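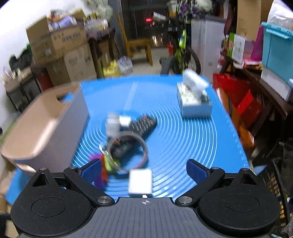

Do I need experience to join the tabletop tidying sessions?
None at all. If you can sort out a junk drawer, you already know enough, and we'll show you the rest when you get here.

Workent is looking for people to take part in our next round of sessions at the Likasdale building, and we'd love to hear from you! The work is about the small stuff that piles up on a table in any home: a remote control, a roll of packing tape, a keychain, a box of tissues, and all the little boxes that never seem to have a place. You'll pick things up, move them, put them into a storage bin, take them out again, and set the table up differently for the next go.

It's calm, hands-on work, and people get surprisingly attached to their own way of doing it. Some put the biggest item in first, others start at one corner and work across. We're happy with either. We want the way you'd do it at home, at your normal pace, without any showing off.

What a session looks like
Each session lasts 2 hours, with a break in the middle (coffee, tea and snacks are on us). You'll be at one table the whole time. Paora Mahuika runs the room and will go through the setup with you before you start, so please come 20 minutes early the first time. We ask everyone to sign up for 4 sessions, which can be spread over as many weeks as you like.

Who we'd like to hear from
Adults of any age, left-handed or right-handed. Left-handers, please do write in, we never get enough of you! You should be comfortable standing for a while and using both hands to handle small, light objects. Stools are available if you'd like to sit for part of it.

Pay
You're paid by the hour for every session, including the early arrival on your first day. Bus fare is covered if you keep your ticket.

How to apply
Send a short note to Paora at the Hoani Street office, or drop one in at the front desk. Tell us your name, which hand you favor, and whether mornings or afternoons suit you better. No résumé needed. Applications close 23 January 2025.

Parking is behind the building, next to the Flastus loading door.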